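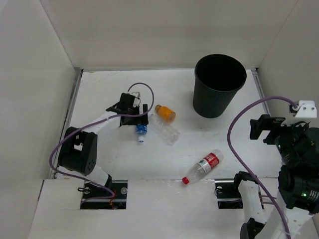
흰 상판 위의 플라스틱 병 네 개와 검은 휴지통. Harker 분리배출 시험동 2층.

11월 | 글: 설비자료실 편집부
공유 33 | 댓글 9

Harker의 분리배출 시험동은 Femoseo 단지의 안쪽, 하역장을 지나 오른쪽에 있다. 공개일 입장은 오전 9시부터였고 접수대에서 방문증과 보호안경을 받았다. 신발 덮개는 1층에서만 필요하다. 단지 정문에서 시험동까지 안내판이 두 번 나오는데 두 번째 것은 하역 차량에 가려 보이지 않았다. 차로 오는 경우 정문 앞 임시 주차장에 세우고 걸어가는 편이 빠르다.

방문 목적은 소형 플라스틱 병의 배출 조건을 다루는 시험실을 보는 것이었다. 사무실이나 휴게실에서 나오는 병은 종류가 많고 크기가 제각각이다. 뚜껑을 닫은 채 버리는 경우와 분리해 버리는 경우가 섞이고, 수거통의 개구부 형상에 따라 걸림과 넘침의 양상이 달라진다. Harker는 이 조건을 책상 높이의 작은 공간에서 재현하고, 그 결과를 수거통 설계와 배치 지침에 반영한다고 설명했다. 설명 자료는 접수대에서 인쇄본으로 배부했으며 파일은 제공하지 않았다.

1층 입고실

견학은 1층에서 시작한다. 입고실에는 협력 건물에서 모은 병이 자루째 들어온다. 자루마다 배출 장소와 수거 시각을 적은 표를 달고, 표가 없는 자루는 별도 선반에 보관한다. 개봉은 환기 후드 아래에서만 한다. 내용물이 남은 병이 섞여 있어 바닥에는 배수로가 있고, 작업대 주변에는 미끄럼 방지 매트를 깔았다.

입고 기록의 항목은 재질, 용량, 뚜껑 유무, 라벨 유무, 잔류물 상태다. 재질은 병 바닥의 표시를 우선으로 하고, 표시가 닳은 것은 판정을 보류한다. 보류품은 시험에 쓰지 않는다. 현장에서 본 기록지는 손으로 적는 양식이었으며 잔류물 칸이 좁아 여백에 덧붙여 쓴 곳이 많았다. 양식 개정은 검토 중이라는 답을 들었다.

세척은 찬물 헹굼과 건조로 끝난다. 세제를 쓰면 병 표면의 마찰이 달라져 투입 시험의 조건이 흔들린다고 한다. 건조대는 병 입구가 아래로 향하는 철망 구조이고, 뚜껑은 따로 말린 뒤 원래 병과 다시 맞춘다. 뚜껑과 병을 맞추는 작업에 시간이 가장 많이 든다는 설명이 있었다. 같은 규격으로 보여도 나사산 피치가 다른 경우가 있어 억지로 잠그면 나사산이 상한다.

라벨은 떼지 않는다. 실제 배출 상태를 따르는 것이 원칙이기 때문이다. 다만 반쯤 떨어진 라벨은 시험 중에 완전히 떨어질 수 있으므로 사용 전에 제거하고 기록지에 표시한다. 접착제 잔사는 Moges라는 이름의 별도 과제에서 다루는데, 이번 공개 범위에는 들어 있지 않았다.

2층 시험실

2층 시험실의 작업 공간은 벽으로 구획되어 있다. 벽은 매끈한 옅은 회색 패널이고 뒤쪽은 높이가 있으며 왼쪽과 오른쪽 벽이 이어진다. 패널이 만나는 자리에는 세로 이음선이 희미하게 보인다. 조명은 벽면에 고르게 퍼져 강한 그림자가 생기지 않았다. 투명하거나 광택이 있는 병은 반사 때문에 윤곽을 놓치기 쉬우므로, 벽과 조명은 이런 시험실에서 우선 확인할 항목이다.

상판은 흰색 평판이다. 표면에 약한 긁힘과 옅은 회색 자국이 있다. 가장자리에는 가는 회색 금속 레일이 붙어 있다. 상판의 교체 기준을 물었더니 자국의 수는 기준이 아니며, 병을 세웠을 때 흔들림이 있거나 표면의 단차가 손끝에 걸리면 교체한다고 답했다. 물자국은 마른 천으로 닦고 연마제는 사용하지 않는다. 작은 병은 바닥 접지면이 좁아 미세한 단차에도 쉽게 기울어진다.

상판에는 플라스틱 병 네 개와 검은 휴지통이 놓여 있었다. 병 가운데 하나는 파란 뚜껑이 달린 작은 것이다. 배출 시험에서 뚜껑 색은 재질 판정의 근거가 되지 않는다. 색은 기록 사진에서 개체를 구별하는 용도로만 쓰며, 같은 색 뚜껑이 겹치면 입고 번호로 구별한다. 병의 배치는 시험마다 바꾸되 벽에 닿는 위치는 피한다. 벽에 기대 선 병은 단독으로 선 병과 조건이 다른 것으로 본다.

휴지통의 위치에 관해서는 설명이 길었다. 병과 통의 거리가 짧으면 옮기는 동작은 줄지만 통 옆에 선 병이 넘어질 여지가 커진다. 거리가 길면 반대로 상판의 사용 면적이 줄어든다. Harker의 지침은 통을 먼저 놓고 그 주위에 빈 구역을 정한 다음 병을 배치하는 순서를 따른다. 사무실 책상에서는 대개 그 반대 순서로 통이 들어오므로 지침을 그대로 옮기기는 어렵다. 가정용 책상이라면 통을 바닥에 두는 것이 일반적이고, 이 경우 높이 차가 생겨 낙하 소음을 따로 고려해야 한다.

색에 관한 질문도 나왔다. 흰 상판에 검은 통을 두면 통의 윤곽은 뚜렷하지만 통 안쪽의 내용물은 어둡게 보인다. 밝은 통은 내부 확인이 쉬운 대신 오염이 눈에 띈다. Harker는 통의 색을 성능 항목에 넣지 않고 설치 장소의 조도와 함께 적도록 한다. 조도가 낮은 복도에서는 밝은 안쪽면에 어두운 바깥면을 조합하는 방안을 권장했다.

개구부와 용적

시험실 옆의 자료대에서는 개구부 시험편을 직접 만져 볼 수 있었다. 원형, 사각형, 긴 홈형이 있으며 기준 시험편의 지름은 185mm다. 원형 개구부는 병의 방향을 덜 가리지만 여러 개를 한꺼번에 넣으면 입구에서 서로 물린다. 홈형은 다른 쓰레기의 혼입을 줄이는 데 유리하나 손잡이가 달린 병에는 맞지 않는다. 사각형은 봉투를 고정하기 쉬운 반면 모서리에서 봉투가 찢어진다. 시험편 모서리의 곡률은 자료에 적혀 있지 않았다. 비교 자료로는 아쉬운 부분이다.

용적 표기에도 주의가 필요하다. 통의 공칭 용적은 물을 채운 기준이므로 병을 넣었을 때의 수용량과 다르다. 뚜껑을 닫은 빈 병은 눌리지 않아 병 사이에 공극이 크게 남는다. 뚜껑을 열고 눌러서 버리면 수용량은 늘지만, 다시 부풀어 오르는 재질도 있다. 눌린 뒤 뚜껑을 닫는 방식은 형상 유지에 효과가 있으나 잔류물이 있는 병에는 권하지 않는다는 것이 담당 부서의 입장이다.

병을 넣는 순서도 결과에 영향을 준다. 큰 병을 먼저 넣으면 바닥에 빈 공간이 생기고 작은 병이 그 사이로 들어간다. 작은 병을 먼저 넣으면 바닥은 촘촘해지지만 큰 병이 위에서 서로 버텨 조기에 가득 찬 상태로 보인다. 실제 배출 순서는 통제할 수 없으므로 시험에서는 두 순서를 모두 기록하고 나쁜 쪽의 값을 설계에 쓴다.

Jatodus 수거대

복도 끝에는 Jatodus 수거대의 시제품이 있었다. 병통과 뚜껑통을 하나의 골조에 나란히 걸고, 봉투는 앞쪽에서 빼내는 구조다. 위로 들어 올리는 방식보다 허리 부담이 적고 벽에 붙여 설치할 수 있다. 뚜껑통은 깊이가 얕다. 뚜껑은 부피에 비해 무게가 나가므로 깊은 통에 모으면 봉투 바닥이 먼저 늘어난다는 것이 이유였다.

앞문의 걸쇠는 한 손으로 열린다. 다만 봉투가 가득 차면 문 안쪽을 밀어 걸쇠가 뻑뻑해졌다. 시연용 봉투를 채운 상태에서 직접 열어 보니 문을 한 번 안으로 눌러야 풀렸다. 경첩은 왼쪽 고정이며 방향 전환은 되지 않는다. 모서리에 설치할 건물은 이 점을 먼저 확인해야 한다. 청소는 받침판을 빼서 물로 헹구는 방식이고, 받침판의 가장자리가 낮아 흐른 액체가 골조로 넘어갈 가능성이 있다.

안내문은 통의 정면과 윗면에 각각 붙어 있었다. 윗면 문구는 가까이 서야 읽히고 정면 문구는 통 앞에 사람이 서면 가려진다. 벽면 부착용 안내판이 별도 품목으로 있으나 시제품에는 달려 있지 않았다. 가격과 출시 시기는 답변 대상이 아니라고 했다.

질의 응답

마지막 순서는 2층 회의실에서 열렸다. 좌석은 33석이었고 뒤쪽 자리까지 찼다. 질문은 수거통의 세척 주기, 봉투 두께, 복도 설치 시 통행 폭에 몰렸다. 세척 주기는 날짜로 정하지 않고 봉투 교체 시 바닥의 액체 유무를 보고 판단하라는 답이 나왔다. 봉투 두께는 병보다 뚜껑과 고리 조각의 영향이 크다고 했다. 통행 폭은 건물별 기준이 우선이며, 문을 열었을 때 돌출되는 치수까지 포함해 재야 한다.

냄새 관련 질문에는 자료가 부족하다는 답이 돌아왔다. 입고 시 잔류물 상태는 적지만 종류까지는 나누지 않는다. 음료와 세정제 용기를 같은 통에 모으는 건물에서는 이 구분이 필요할 것이다. 다음 공개일까지 기록지의 잔류물 칸을 늘리면 일부는 확인할 수 있다.

관람 정보

견학 동선에는 계단이 포함된다. 승강기는 하역장 쪽에 있으며 접수대에 요청하면 이용할 수 있다. 사진 촬영은 2층에서만 허용되고 1층 입고실의 기록지는 촬영할 수 없다. 가방은 접수대 뒤 보관함에 맡긴다. 식음료 반입은 금지되어 있고, 물은 회의실 앞 급수대에서 마실 수 있다. 급수대 옆에도 병 수거통이 있는데 개구부는 원형이다.

인쇄 자료는 개구부 비교표, 상판 관리 지침, Jatodus 설치 치수도로 구성된다. 치수도에는 문을 연 상태의 깊이가 빠져 있어 현장에서 따로 적어 와야 했다. 수정본은 Femoseo 단지 안내실에서 받을 수 있다.

최종 수정: 11월, 관람 정보의 승강기 위치 정정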